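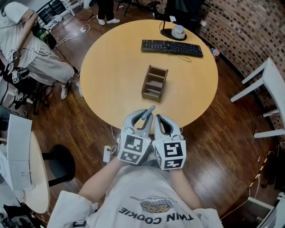 The Bringate Gripper Comparison, usually shortened to the Bringate trials, is a long-running effort to compare hand-held grippers for robot teaching, meaning grippers that a person carries and works directly so that a robot arm can later learn from the recorded motion. It grew out of a question that Noreen Ní Chonaill had been asking for years, namely whether a gripper that feels good in the hand also gives recordings an arm can make use of. The trials are done with ordinary things on ordinary furniture, and a typical station is a round wooden table with a small brown three-shelf organizer standing near the middle and a computer keyboard farther back, where the operator works from the near edge with a gripper in each hand. The cube-shaped mounts carry black-and-white square patterns, called fiducial markers, which let a camera work out where each gripper is and which way it is turned. The curved grey fingers close on small objects such as pens, a favorite test item at Bringate because a pen rolls, tips and slides so readily.

History

The first sessions were held in May at Ostside, a workshop where Ní Chonaill and Valeriano Ibarra shared a bench and, by their own cheerful account, a great many borrowed cables. They had only one pair of grippers then, and the comparison was between finger shapes: straight, hooked and curved. Ibarra favored the straight ones for a long while, and his notes from those weeks are still fondly quoted by people who disagree with him. The work moved to Bringate once a second pair was ready, and the results were first written up in November 2019 under the title Ganotwood, which had been the name of the shelf-filling task and somehow stuck to the whole report.

Method

Each operator is given 30 minutes to get used to a pair of grippers before anything is recorded. The standard set has 13 tasks, most of them homely ones like putting a pen on a slanted shelf, turning it end for end, or passing it from the left gripper to the right. Every task is repeated with 4 finger designs. Afterward the recordings are replayed on the Daly arm, a slow and rather patient machine that Teresa Ó Ceallaigh set up for the purpose, and the replay is scored by someone who did not take part in the session.

Findings

The Ganotwood report drew on 963 recordings. Curved fingers did best on round objects and on the handover, while straight fingers kept a small lead when something flat had to be lifted from a tabletop. Marker tracking was steady as long as the operator's wrists stayed fairly open, and it suffered most when both grippers were held close together over the shelves. Rónán Ó Conaill added a chapter on tired hands, much loved by later operators, in which he argued that the weight of the mount matters less than how far forward it sits.

Later work

Gobnait Ní Mhurchú has since extended the set with two-person tasks and a lighter mount, and she keeps the scoring sheets in the same layout so that new sessions can be laid beside the old ones. A comparison of cameras, planned from the beginning and put off more than once, is under way with the original shelf tasks.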